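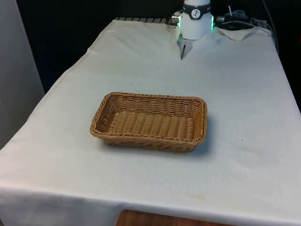
Nava Rectangular Table Basket

Item no. 513
Color: honey tan
In stock, ready to send

The Nava is our basket for the middle of the table. It is rectangular, with rounded corners and sloping sides, and it has a thick braided rim on all four edges. We sell it for bread, for fruit, for rolled napkins, and also for the small things which have no place of their own in the kitchen.

We are a small shop in Warard and we have sold baskets and table linen under the name Mundov for many years. The Nava was first made for a breakfast room near our shop. The owner asked for a basket that is low enough for guests to see each other over it, and wide enough that the bread does not lie in a pile. After this we put it in the catalog in September, and it has stayed there.

Shape and weave

The weave is tight. The rows go along the sides and give a ridged surface, which you feel well with the fingers when you carry it. The floor is flat and woven too, so the basket stands on its whole bottom and not on feet. The rim is thicker than the rest and turns a little to the outside — you can lift the basket from any side, with one hand or with two.

There are no handles. Some customers ask for them, and for these customers we have the Divau, which has the same weave but is deeper and has a handle at each short end.

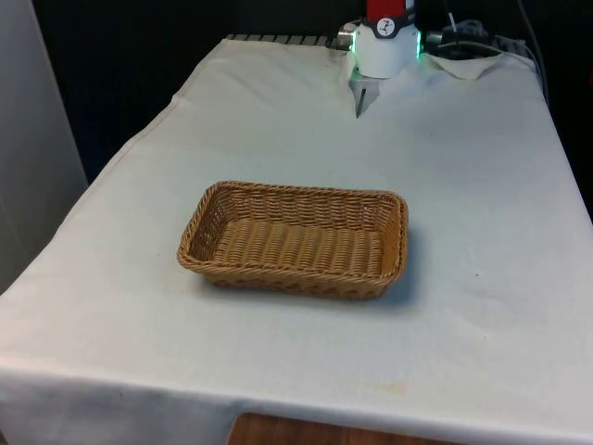
Nava basket, honey tan, on a cream tablecloth.

On the table

The tan color goes well with white and cream cloths, and also with bare wood. On a long table we suggest to put the long side of the basket in the same direction as the table. If you have more than six people, take two baskets and place one near each end, it is more comfortable than passing one basket all the time.

For bread, please lay a napkin inside first. Crumbs go between the strands of the floor, and a napkin makes the cleaning much faster. For soft fruit such as peaches or berries we also recommend a napkin or a shallow dish. Apples, oranges and lemons can lie directly in the basket.

Other uses our customers told us about: mail in the hallway, hand towels in the guest bathroom, tea boxes, and clothespins (this one was a surprise for us, but why not).

Care

Shake out the crumbs, or use a soft dry brush along the rows. For spots, wipe with a cloth that is a little damp and let the basket dry in the air, upside down. Do not put it in the dishwasher and do not leave it in water. Please keep it away from the stove and the radiator.

If you store several baskets, they can stand one inside the other. Put a sheet of paper between them so the rims do not rub.

Good to know before ordering

Every basket is woven by hand, and small differences in color and in the line of the rim are normal. The color on your screen can be a bit lighter or darker than the real one. The tablecloth is not included. You find our cloths on the page Table Linen, in white, cream and gray.

The basket comes in a carton, wrapped in paper. If it lost its shape a little on the way, press the long sides softly with the hands and leave it one night with some heavy books inside.

Orders and returns

Orders that reach us before 2 p.m. leave the shop on the same working day. You can return the basket within 30 days if it was not used with food. Keep the carton, please, we cannot accept returns that are sent in a plastic bag.

For hotels, cafes and breakfast rooms we have a separate price list, from 30 pieces. Write to us with the number you need and the delivery address, and we answer with a price and a delivery time. For large orders up to 4000 pieces, please plan more time and ask us first.

See also: Divau deep basket with handles, round bread basket, cotton napkins, table linen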